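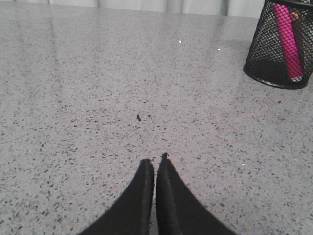

Dremgate Desk Reset – data card

Version 1.2, May 12, 2021

Summary
Dremgate holds recordings of a single-arm robot tidying shared counters at the Flerness office. The task is putting stationery back where staff expect to find it. Each recording pairs a wrist view with a fixed view of the same counter.

Contents
559 episodes, 82 of them marked as failed. Failed episodes are kept in the main folder and flagged in the index. Objects include pens, markers, scissors and wire-mesh pen cups.

Workplace background
Before the trial, front desk staff at Flerness reset the counters at the end of each shift. The arm took over small items in December. Staff still handle paper, post and anything left by visitors.

Scissors are the hardest item in the set. They lie flat, the blades slide on polished stone, and a good grip is near the pivot, with the fingers closed across the handle side.
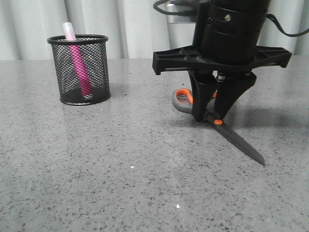 Grasp labels give the contact region (handle, pivot or blade) and were checked by hand in 176 episodes. The rest carry labels from the Kirau script only.

Effects on staff
Front desk shifts were shortened by 20 minutes. Pay was left unchanged. Two tasks were added – clearing stopped runs and logging misplaced items. The log is in notes/jardine.csv, named after the meeting room where it was first kept.

Known problems
Glare on the counter affects depth estimates. Wrist and fixed clocks drift in long episodes; use the sync column.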